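Marnamier opens home demonstration program for hand-held robot teaching tools

Jan 14, 2021 – Robotics developer Marnamier has announced the launch of Flokitska, a program in which everyday household tasks are demonstrated by people using hand-held grippers, with the resulting recordings used to train two-armed robots. The program follows a pilot completed in December and will run in private homes, rental units and two assisted living residences.

Flokitska is built around a hand-held gripper with the same finger geometry as the one fitted to Marnamier's robot arms. A demonstrator holds one gripper in each hand and carries out a task at a normal pace, while a camera mounted on the tool records the work from the gripper's own point of view. The position of each gripper and the opening of its fingers are recorded alongside the video. No robot needs to be present in the home.

During the pilot, demonstrators recorded 1074 demonstrations across 6 task families: folding cloth, clearing a table, sorting cutlery, closing containers, hanging garments and placing items on shelves. Marnamier has set a target of 4000 demonstrations for the first phase of the full program, with cloth handling to make up the largest share.

“A person can pick up a tea towel by one corner, find the next corner and lay it flat without giving the matter any thought,” said Piyumi Talukder, Director of Demonstration Programs at Marnamier. “Writing that behaviour down as a set of rules has proved very difficult. Showing it to the system, many times and in many different living rooms, is the approach we have chosen to pursue.”

The decision to work in occupied homes was made after an internal review of data recorded in the company's laboratory. The laboratory recordings were made on a single matte workbench under fixed lighting, and policies trained on them performed poorly when the work surface was changed. Under the new program, furniture is left where it is found and household belongings are not cleared away beyond what is needed for safe movement. Demonstrators are asked to work on whatever table the household would ordinarily use, including polished, patterned and glass surfaces.

Marnamier will continue to operate its remote control station at Fosley, where trained operators guide a pair of robot arms through the same task families using a matched set of leader arms. Remote control sessions will account for 216 hours of recording in the first phase. The company regards the two methods as complementary – hand-held demonstration offers speed and variety of setting, while remote control captures the motion of the robot itself, including its joint limits and delays.

Demonstrators receive two days of training before their first home visit. The training covers grip force, the handling of delicate items and the correct way to begin and end a recording.
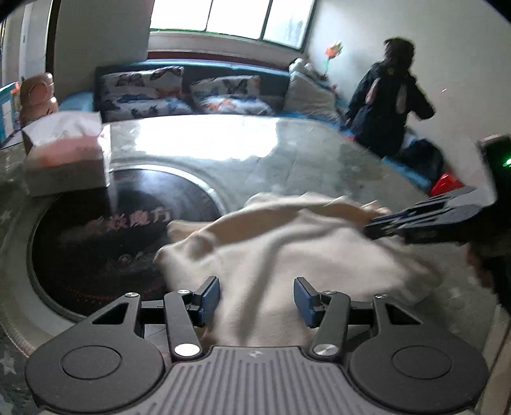
Particular attention is given to tasks requiring both hands, in which one gripper must hold a fabric steady while the other moves. Demonstrators are instructed to keep both sets of fingers in view of the cameras wherever practical, and to repeat a fold from the start if the cloth slips from either gripper. Recordings of unsuccessful attempts are kept and labelled separately for use in later research on error recovery.

Privacy measures have been developed with Ofori, which will manage consent and data storage for the program. Each household will receive a written description of the recording process before agreeing to take part. Faces and identifying documents will be blurred before any recording is made available to Marnamier's training team, and participants may ask for their recordings to be withdrawn at any time before release of a data set.

“Families are inviting us into the rooms where they live, and that carries obligations,” Talukder said. “Our demonstrators are guests first. The schedule has been organized so that no household is asked to host more than one session in a day.”

Marnamier intends to publish a technical report at the close of the first phase, together with the mechanical drawings for the hand-held gripper. A portion of the cloth handling recordings will be offered to university research groups under a non-commercial licence.

Households and residences interested in hosting a session may register with the Flokitska program office. Applications from experienced demonstrators and remote operators are also being accepted.

About Marnamier
Marnamier develops two-armed robots and teaching equipment for domestic and care settings. The company operates a remote control station and training centre at Fosley.

Media enquiries
Communications Office, Marnamier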